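Pencil Case Recordings at Fiser, Onunthorpe

18th June

Welcome to our small gallery. At the Fiser workshop in Onunthorpe we collect examples for Utik, our learning program for two-armed robots. A person moves the arms by remote handles, and the program later studies what the arms did and what the cameras saw at the same time. One such recording we call an episode. Our goal for the pencil case task is 4000 episodes, and at the time of writing we have passed 3000.

We chose a pencil case because soft things are difficult for a machine. A hard box keeps its shape when you touch it. Fabric folds, and every episode begins a little differently. For the learning this is good, but for the operator it can be tiring. 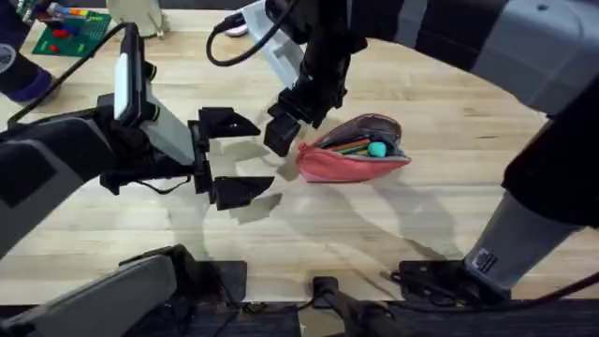 Both grippers over the table, with the pink case and its coloured pencils between them.

Each operator works for 20 minutes and then takes a rest. We tried longer turns at first, but the movements became hurried and many episodes had to be thrown out. The rules for a good episode are simple. Move at one calm speed, do not drag the case with the elbow of the arm, and if you miss, try again in the same episode. We keep the missed tries when the operator recovers well - Utik should also learn how to correct itself.

The starting position of the case is changed between episodes. We have a list of 17 positions and turns, and the operator follows it from top to bottom.

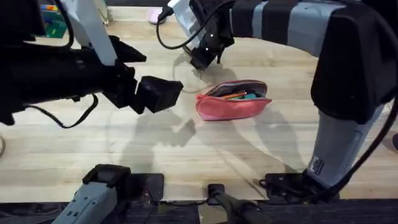 One gripper reaches in from the left and the other points down beside the case, zipper open.

All recordings are stored with Jin, our labelling tool, where a second person watches each episode and marks the beginning and the end of every step. This second person must not be the one who operated. It is slow work, and in July we hope to make it faster with a better player for the videos.

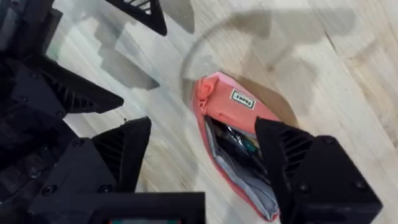
Labelling depends very much on the close views. From the side camera it is often hard to decide when a finger first touches the fabric. Up close we can see one finger pushed into the mouth of the pouch while the other finger of the same gripper has a gap of bare wood before it, so the label here is "one-sided contact" and not "grasp". We added this label only after many discussions, and the older episodes must still be checked again for it.

More galleries will follow when the next task is ready.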